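Grultalon shelf-pick, two-arm set - README

Status: usable, still being tidied. Last pass in April. Ask Duyên Đàm before you build on the labels, ask Geert Van Loon about anything in the loader.

What's in it

3863 episodes total. 2053 with the two-finger gripper doing the pick, the rest with the five-fingered hand. Both arms logged in every episode even when one just sits there. Head camera only - wrist views were dropped, too much sync trouble.

Why we made it

We wanted to know if a policy trained on mixed end effectors does better than two seperate ones. Short answer: yes for the gripper, no clear gain for the hand. Hằng Sầm has the full tables in results/, don't quote the older ones in results_old/, they used the wrong split.

Files

episodes/ - one folder each, joint states, actions, head video
labels/ - start of reach, first contact, lift, release
splits/ - train, val, test. Test is 200 episodes, fixed, leave it alone
tools/ - loader, viewer, a script that checks timestamps

How it was recorded

Teleop by Birdie Van Dusen and Hằng Lâm, taking turns. Each episode starts with the arms parked and ends on release or at 40 seconds, whichever comes first. Timeouts are kept and marked fail. Please don't filter them out and then report success rate on what's left.

Known problems

- Shiny dark objects on a bright top. Reflections throw the depth estimate off, so contact labels there were redone by hand
- The arm often hides part of what it's reaching for. Not marked in the labels yet
- Some Bramow episodes have left and right joint names swapped. Loader fixes this, raw files don't
- Gripper width is in mm in the Bramow folders, metres in Brundora. Sorry. Loader converts
- Hand episodes are slower overall - normalise time before comparing

Running it

Run tools/check first, then tools/view with an episode number. If the viewer hangs on the first episode, delete the cache folder and try again. Needs the whole set on local disk, network drive is painfully slow.

To do

Occlusion flags. Better names for the fail types. Geert wants the loader split in two, not started. Redo the hand baseline with teh longer action window.
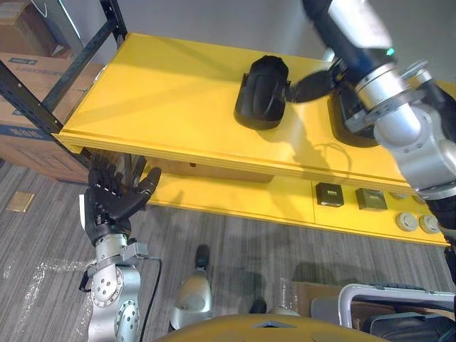
Gripper close to a black object on the yellow top, five-fingered hand held upright on the left.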